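Packaging Basics, Unit 6: The Open Box
Notes by Anežka Šťastný

In this unit we work with the simple square box without lid. Before you fold, please look at the sheet on both sides and decide which side will be inside. Many students forget this step and must begin again. Crease all four walls first, and only after that glue the corners. Hold each corner while you count to 12.

When the box is standing, put it on the table in front of you and check the walls from the side. A thin wall bends easily to the outside, mostly in the middle of its length.
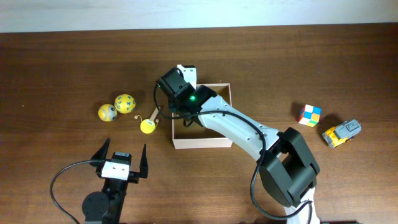
If one wall leans, do not press it from above. Put two fingers inside, low at the fold, and push the crease again with the nail. For a box with walls of 80 mm I recommend a second fold along the rim, which makes the edge stiffer. For low boxes one fold is enough.

Homework: make two boxes of the same size, one with the folded rim and one without it. Write down which one keeps its square shape until the next lesson.

Questions to Anežka Šťastný or Elis Ruddock, Nordin course office | Back to top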